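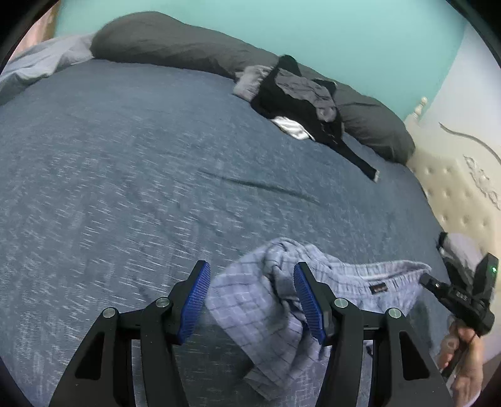 Slate-blue bedspread, long gray pillow, teal wall.

Pancake tips from my very messy stove

I make pancakes a lot. I grew up on the boxed kind and they were fine, I have nothing against the box, but once I started mixing my own I got picky, and then my sister-in-law asked me to write down what I do, and the email got so long I figured I'd put it up on the blog instead.

Let the batter sit. Mix it, walk away, make the coffee. I give mine 11 minutes, which is how long it takes me to empty the dishwasher. The flour soaks up the buttermilk and the whole thing gets thick and a little puffy on top. Don't stir it again after that! I used to give it one last whisk out of habit and wonder why my pancakes came out like coasters.

Lumps are fine. Big pockets of dry flour are not, but small lumps cook right out. I use a fork for the mixing because a whisk makes me want to keep going.

No buttermilk? Put a tablespoon of lemon juice or white vinegar in a measuring cup and fill it to the one-cup line with regular milk. Give it a few minutes. It won't be as thick as the real thing, so hold back a splash when you pour it in. Plain yogurt thinned with milk works even better, and I almost always have yogurt.

Check your baking powder. Drop half a teaspoon in some hot water and if it doesn't fizz like crazy, toss it. I found a can at the back of my cabinet last November that had moved with us from the Drundurley house (we won't discuss how long ago that was).

Medium heat, and wait for it. Most burnt-outside, raw-inside pancakes come from a pan that's too hot. I set my cast iron over medium for a good five minutes, then flick a few drops of water on it. If they dance, go. If they vanish the second they land, turn it down and give the pan a minute to settle.

Oil for the pan, butter for the plate. Butter tastes wonderful and burns by the second batch. I wipe a thin film of canola on with a folded paper towel and wipe most of it back off again — too much oil gives you those lacy brown rings around the edge. My husband likes the rings. He gets the first pancake.

Flip once. You want bubbles that pop and stay open, and edges that look a bit dull. Slide the spatula all the way under and turn your wrist. No pressing down on it after! You just spent all that effort getting air in there.

Blueberries go on in the pan. If you stir them into the bowl, the batter turns gray-green and the berries all sink to the bottom. Pour your batter, scatter the berries on top, and flip when it's ready. Frozen ones can go on straight from the bag. Chocolate chips, same deal, though they'll leave smears on the pan, so do those last.

Keeping them warm. Set the oven to 200 and put a wire rack on a baking sheet. One layer, no stacking, no foil. Stacked pancakes steam each other and go limp. They'll hold like this until even the latest sleeper gets downstairs.

Freezing. Cool them all the way, lay them flat on a sheet in the freezer until they're hard, then bag them up. I put 6 in a bag since that's breakfast for two at our house. They go right in the toaster, no thawing. The toaster gets the edges crisp and I think I like them more that way than fresh, don't tell anyone.

Leftover batter. It's never as fluffy the next day. Thin it with some milk and make it into skinny pancakes you can roll up with jam. I've also fried apple rings in it and they were gone before I sat down.

Syrup: warm it. Stand the jug in a bowl of hot tap water while you cook. Cold syrup on a hot pancake is just sad.

I still want to figure out buckwheat. Mine keep coming out sandy and I've tried two different flours now. If you have a recipe you trust, leave it for me in the comments!

3 comments

Korkor Sowah
For the buckwheat, go half and half with regular flour and rest it overnight in the fridge. Mine were gritty too until I did that. Add the baking powder in the morning, not the night before.

gastow_gran
I'm 34 years into making these every weekend and never once put the berries on in the pan. Trying it tomorrow!!

Del M.
Does the oven trick work for waffles? Mine go floppy the minute they leave the iron.

We use cookies to remember your settings and see which pages get read. By staying on the site you agree to this. Accept | Settings

Contact | Privacy | © All recipes and text belong to the author, please ask before reposting | Back to top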